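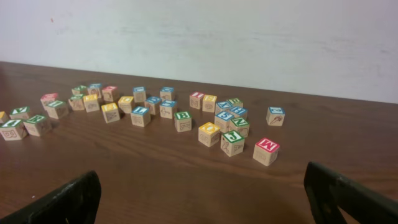 Cubos de madera con letras y dibujos, sala infantil Vieira.

Preguntas frecuentes sobre el préstamo de juegos

¿A partir de qué edad se prestan los cubos?
A partir de los 3 años, siempre en compañía de una persona adulta.

¿Cuánto dura el préstamo?
Quince días, con dos renovaciones como máximo. En agosto no se admiten renovaciones.

¿Cómo deben limpiarse?
Con un paño ligeramente humedecido. No se sumergirán en agua.

¿Qué ocurre si se extravía una pieza?
Deberá comunicarse en el mostrador de Nurkdale al efectuar la devolución.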